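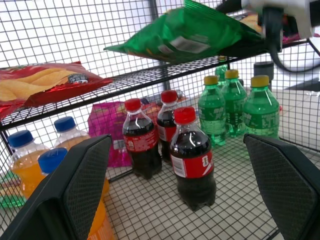 Mwajuma Sang stocks the snack shelf at Kirngate, a shared workspace in Firkstead. She took the job over in September, when it was a cardboard box under the coat hooks.

"People took the chips and the box got kicked," she says. "So I asked for a shelf. I wanted wire because crumbs fall through and you wipe the table under it."

The shelf she got is black mesh with two tiers and sits on a white table. Drinks go on the lower one, where the weight keeps it steady. Chips go wherever there is room.

"A bag of chips is mostly air. You can lay it flat up top or stand it up at the back behind the bottles. I like them standing, so you can read the front."

Cola is what she buys most of. Orange juice is second, and the green soda comes third, although she says that changes when the weather warms up.

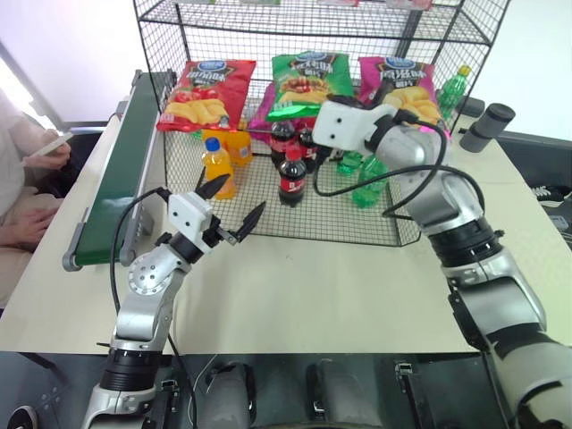
Flavors cause more discussion than drinks. Sang buys the chips from Pistero, an import grocery 16 minutes away by bus, and picks partly by color.

"Red is tomato. Everybody knows red by now. If I bring something new, I put it next to the red one and it goes faster."

She restocks after lunch and moves the older bottles to the front first. Bottles that have fallen over get stood up again. The wire floor is the one thing she would change.

"The squares are fine for a big bottle. A narrow one leans. I've thought about putting a mat down, but then you lose the crumbs going through."

Payment is by a jar in the kitchen. Last month it came up almost 3 dollars short, and Sang let it go. She is now looking at a second shelf for tea and instant noodles, to go beside the sink.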